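Pour l'évier à deux bacs
par Aisyah Sembiring

Je vis en France depuis treize ans et je n'ai jamais compris pourquoi on y parle des éviers avec si peu de passion. On discute pendant des semaines de la couleur des façades, on compare les poignées, et l'évier est choisi à la fin, en cinq minutes, avec l'argent qui reste. Je voudrais défendre une opinion un peu vieille : dans une cuisine où l'on cuisine vraiment, il faut deux bacs.

Mon amie Paloma Delacroix pense le contraire. Elle a fait poser l'année passée un seul grand bac de la marque Loveck, très profond, et elle en est contente. Je reconnais que sa grande cocotte y entre sans difficulté. Mais quand une salade trempe dedans, on ne peut plus laver un verre, et la vaisselle propre doit aller sur le plan de travail, sur un torchon qui est mouillé après dix assiettes.

Avec deux bacs, chaque chose trouve un lieu. On lave à gauche, on égoutte à droite, ou l'inverse si l'on est gaucher comme mon mari Bayu. Surtout, l'égouttoir peut rester dans l'évier, ou au-dessus de lui, et l'eau tombe là où elle doit tomber. Il existe pour cela deux familles : la grille à tiges que l'on pose en travers du bac, et le panier à fentes que l'on met dedans, où les assiettes tiennent debout.

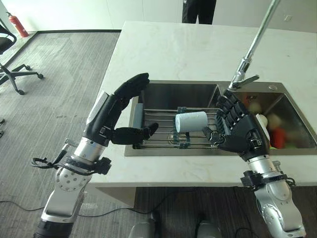
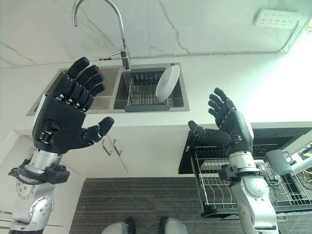
Grille ou panier ?

J'ai longtemps préféré la grille. Elle est plate, elle se range derrière une porte, elle accepte une éponge ou des légumes que l'on vient de rincer. Mais une assiette n'y tient pas debout, il faut la coucher, et une assiette couchée garde de l'eau dans son creux. Le panier est moins élégant et il prend la place d'un bac entier. Pour la vaisselle de tous les jours, je le trouve quand même supérieur. J'ai fini par garder les deux, un de chaque côté.

On me répondra que le lave-vaisselle a réglé la question. Chez nous, il tourne le soir. Les couteaux, les poêles et le verre que l'on rince à midi n'y vont jamais.

Il reste l'argument de la place, le plus sérieux à mon avis. Dans une cuisine de 6 mètres carrés, un double évier mange du plan de travail et je ne vais pas prétendre le contraire. J'ai eu une telle cuisine pendant trois ans. J'y coupais mes oignons sur une planche posée sur le deuxième bac, et c'est une habitude que j'ai gardée dans la cuisine actuelle, où j'ai pourtant toute la place nécessaire.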